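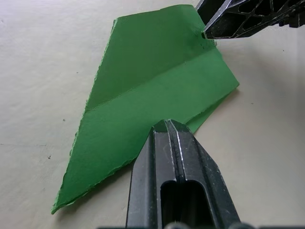 手で腕を持って教えるのと、離れた場所から操縦して教えるのと、結局どちらがいいのですか、とホアキン・エスコバルさんからメールが届きました。同じ質問をほかの方からもいただきますので、このページの最初に置きます。

Halutell 教示作業についてのよくある質問
最終更新 2020-10-16

手で教える方法と遠隔操作は、どちらがよいですか
作業によります。箱を移すような大きな動きは、腕を直接持つほうが早く覚えてもらえます。紙を折る作業では、私たちは遠隔操作を使っています。腕を手で持つと、人の手の力が紙に伝わり、記録した力の値が正しくなくなるためです。

紙を折る作業には、何回の手本が必要ですか
緑の紙で紙飛行機を折る課題では、226回の手本を記録しました。最初の折り目だけでしたら、もっと少なくても動きます。ただし、紙の置き方が毎回少しちがうように集めてください。

失敗した手本は消したほうがよいですか
消さないでください。「失敗」の印をつけて、別のフォルダーに保存します。途中で指の位置を直して最後まで折れたものは、成功として数えます。

指先で紙に穴があいてしまいます
閉じる力の上限を下げてください。設定画面の「把持」の中にあります。それでも穴があくときは、紙を押さえる角度が急すぎるかもしれません。Werwoodの練習用の紙は少し厚いので、初めての方にはこちらをおすすめします。

紙の端がまっすぐでなくてもかまいませんか
かまいません。端がぎざぎざの紙も、手本に入れています。ただし、折り目の位置を端に合わせて教えると、結果がばらつきます。先に基準の角を一つ決めて、いつもその角から始めてください。

操縦する人は何人がよいですか
2人をおすすめします。1人だけですと、その人のくせがそのまま動きに出ます。交代するときは、記録の名前の欄も必ず変えてください。私も一度忘れて、あとで大変こまりました。

手首のカメラだけで足りますか
指先と紙の関係はよく見えますが、指のかげになる部分が残ります。Orellanaの作業台では、上からのカメラも一緒に記録しています。

古い形式の記録は使えますか
5月より前の記録は、Bellwoodの変換ツールで新しい形式に直してから読み込んでください。一度に変換できるのは4件までです。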